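Subject: Re: [rallside-players] Patch 5 and the save problem in the Kemach chapter

Hello all,

> I installed the new patch yesterday evening and now my save from the
> Kemach chapter stops at the loading screen. The bar goes to the end and
> then nothing happens, only the music plays. Older saves are fine.
> Do I have to begin the chapter again? It took me a very long time to
> find the second bell, and I do not want to do it one more time.
> Also, is it only me, or are the shadows in the mine much darker now?

No, you do not have to begin again. I had the same problem and I could repair it, so I will write what I did.

The game keeps 4 automatic saves for each chapter, and the menu shows only the newest one. The other three are in the folder "auto", inside the folder of your profile. Please make a copy of the whole profile first. Then take the newest file out of "auto" and start the game. It will offer you the save before it. In my case I lost only the walk from the mill to the bridge, and the second bell was still in my bag.

As I understand it, the problem comes when you saved while Juška was following you. The patch has changed how companions are stored, and the old file has one companion too many. If you saved alone, it should load normally. I tested this with 5 saves from the Kemach chapter: the 4 with Juška did not load, and the one without her did. It is a small test, so if somebody has a different result, please write it here.

If all your automatic saves are broken, there is still the manual save at the inn. The game makes it by itself when you pay for the room, but it is listed under the name of the previous chapter. I needed a long time to notice this.

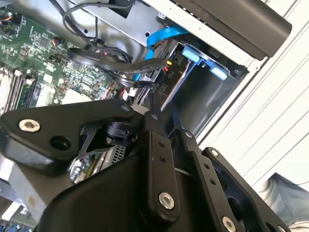 *Inside an open desktop computer.*

About the shadows: it is not only you. The patch sets the option "Deep contrast" to on for everybody, also for people who had it off before. You find it on the second page of the video options, under the language. When I switched it off, the mine looked the same as in April. I must say that I like the new darkness in the last part, where you hear the water before you see it, but for reading the signs on the wall it is really too much.

One more thing, for those who play with the Bitach map pack. The pack still works with the new patch, but the door in room 2754 does not open from the inside. Please do not save in this room. You can leave it only through the window, and for this you need the rope, and many players have already sold the rope in Rallside at this point. I went in without it and had to go back to a save from two hours before.

I have sent a report about the companion problem with my log file, and I did not get an answer yet. If you also want to send a report, please write in it which companion was with you and in which place you saved. A message which says only "it does not load" will not help them much.

Does anybody know if the patch also changed the prices at the ferry? I paid more than I remember, but maybe I remember it wrong.

Best regards and good luck with the bells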